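## Handgreifer 7: neue Finger, neue Pflegeroutine

Seit Juni 2025 läuft der Handgreifer 7 aus der Dasanow-Reihe wieder im Wohnungseinsatz. Er war zuvor in der Werkstatt bei Storeck, weil die Finger beim Schließen seitlich versetzt aufeinandertrafen. Bei dicken Stoffen fiel das kaum auf, bei dünnen Tüchern rutschte die Kante durch.

Getauscht wurden beide Finger und die Schrauben der Führung. Die geschlitzte Trägerplatte konnte bleiben. Nach dem Einbau wurde der Nullpunkt neu gesetzt und der Greifer 80 Mal leer geöffnet und geschlossen, danach mit Tuch.
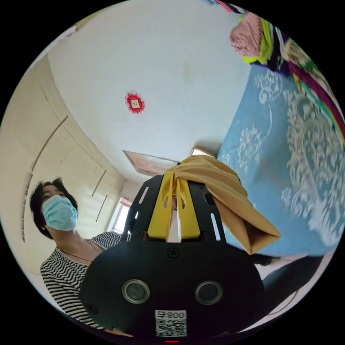

*Redaktion Werkstattbrief*

Ein Tuch zwischen den gelben Fingern ist auch der Test, den wir ab sofort vor jedem Einsatz verlangen. Finger schließen, Stoff 30 Sekunden halten, leicht ziehen. Wandert er, bitte zuerst die Greifflächen mit einem trockenen Lappen abwischen und noch einmal prüfen. Erst dann nachstellen.

Die beiden Linsen vorn am Gehäuse nur mit dem Mikrofasertuch aus dem Koffer reinigen, ohne Sprühmittel. Der QR-Code auf dem Aufkleber muss lesbar bleiben, also kein Klebeband darüber. Flusen sammeln sich gern in den Schlitzen der Platte; ein weicher Pinsel reicht.

Ersatzfinger liegen im Schrank neben der Werkbank, Fach Grurley. Entnahme bitte in die Liste eintragen. Die nächste Durchsicht ist im Juli.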